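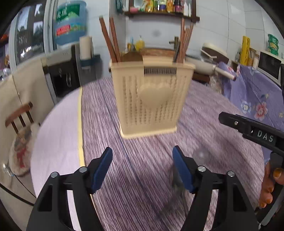 Why Do People Eat with Different Tools?

People all over the world eat soup, rice, meat and vegetables, but they don't all pick up their food in the same way. Some use forks and knives. Some use chopsticks. Many use their hands.

Chopsticks are very old. People in China used them thousands of years ago. The first ones were probably for cooking, because long sticks kept the cook's fingers away from the hot pot. Later, people began to eat with them too. Food was often cut into small pieces before cooking, so there was no need for a knife at the table.

Not all chopsticks are alike. In China they are often long, with blunt ends. In Japan they are usually shorter and more pointed. In Korea many are made of metal.

Spoons are even older. Long ago, people used shells or carved spoons from wood and bone.

The fork is the newcomer. For a long time in Europe, big forks were used mainly in the kitchen — to hold meat still while it was cut. Small forks for eating took hundreds of years to catch on. Early table forks often had only two points. Today most have 4.

Words to know
Blunt: not sharp or pointed
Carve: to make a shape by cutting

Try it
Put 9 dry beans in a bowl. Can you move them all to another bowl with chopsticks? Now try it with a spoon.

Written by Arlindo Sales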